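Werkstattbuch Handgreiferpaar Zumholm, März, 8:40

Greifer links schließt wieder ungleich. Gestern abend noch im Protokoll von Haris: Backe innen eilt vor, außen hängt nach, Weggeber springt beim Zumachen um 2 Schritte. Rechts ok. Zählerstand links 697.

Erst mal ohne Zerlegen. Akku raus, Gelenke mit Pinsel und Druckluft. Flusen ohne Ende, hauptsächlich Fleece, hat sich um die unteren Bolzen gewickelt. Mit Pinzette gezogen, Rest mit Isopropanol auf Wattestäbchen. KEIN Öl an die Drehpunkte, zieht sofort wieder Fasern an (hatten wir schon, steht weiter vorne im Buch).

Danach Parallelität am Spalt geprüft, Fühlerlehre. Oben enger als unten. Also doch Spiel im Gelenk. Die Schrauben der Reihe nach nachgezogen, über Kreuz, kleiner Dreher, nur handfest. Innere war lose, halbe Umdrehung. Schraubensicherung mittelfest drauf, 20 min liegen lassen, in der Zeit Kabel nachgesehen. Zugentlastung ist müde, hält aber noch.

9:50 Drucktest auf Stoff. Finger zu, senkrecht in das graue Fleece, schauen ob sie gerade stehen bleiben oder seitlich weglaufen.

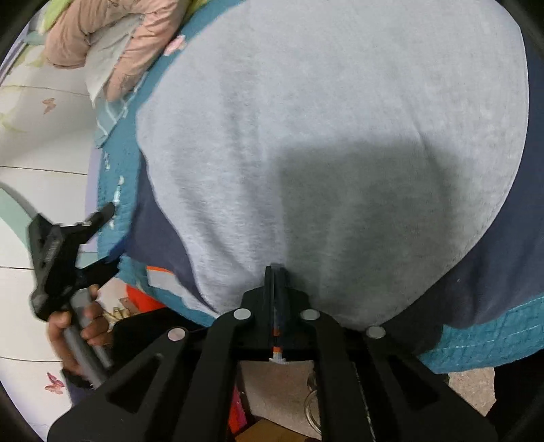

Warum wird die Nullage auf Stoff nachgeprüft und nicht nur auf der Messplatte?
Auf der Platte liegen die Fingerspitzen hart an und das Spiel wird weggedrückt. Auf weichem Untergrund kommt es wieder raus. Deshalb erst Platte, Nullwert speichern, dann Stoff, und wenn der Wert dabei wandert, Gelenk nachstellen und von vorn.

Wert ist gewandert, einmal. Also nachgestellt, nochmal Platte, nochmal Stoff, dann Ruhe. Neuer Nullwert links: 126. Alter Wert im Config durchgestrichen aber nicht gelöscht, falls wir zurück müssen. Bitte nicht überschreiben!!

Beim Speichern meckert das Trita-Tool, wenn der zweite Greifer noch verbunden ist. Reihenfolge also: rechts abstecken, links speichern, Tool zu, beide dran, Tool auf. Everett meint, das ist seit dem Update so. Ticket schreibt er.

Mittags Versatz Kamera/Finger gemacht. Beide Arme müssen unten im Bild etwa spiegelgleich stehen, sonst sitzt die Halterung schief. Zwei Anläufe, beim ersten hatte ich die Klemme nicht ganz zu. Dann Klemme mit Lackstrich markiert, damit man ein Verdrehen sieht.

Beläge: blau, geriffelt. Mit Wasser und Spüli abgebürstet, abgetupft, über die Mittagspause trocknen lassen. Nicht föhnen, der Kleber mag das nicht. Rippen noch scharf, eine Ecke leicht angehoben, mit Sekundenkleber-Gel fixiert. Neue Beläge bei Quintanilla bestellt, Lieferzeit unklar.

14:15 weiter mit offenen Backen am Stoff, Öffnungsweg und Endanschlag. Anschlag kommt jetzt auf beiden Seiten gleichzeitig, Geräusch ist auch weg.

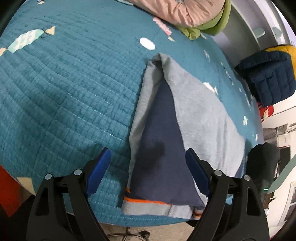
Shahla: Endanschlag bitte auch mit Last prüfen, offen ohne was dazwischen war er letztes Mal auch sauber und nach 19 Griffen wieder verstellt. Und Lackstrich auch auf die Gelenkschrauben, nicht nur auf die Klemme.

Ok, gemacht. 19 Griffe mit dem dicksten Teil was da war, danach Nullwert unverändert. Lackstriche sind drauf, weisser Stift, liegt in der oberen Schublade.

Offen:
- Zugentlastung links tauschen (Teil da, Zeit nicht)
- rechts die Bolzen auch entflusen, sieht besser aus als links aber sauber ist anders
- Nullwert morgen früh kalt nochmal auf der Plate lesen
- Esperanza fragen ob der Dreher mit Drehmoment wieder zurück ist, handfest ist auf Dauer nix

16:05 Akkus am Lader, Greifer links in der Kiste mit grünem Zettel, rechts liegt noch am Platz.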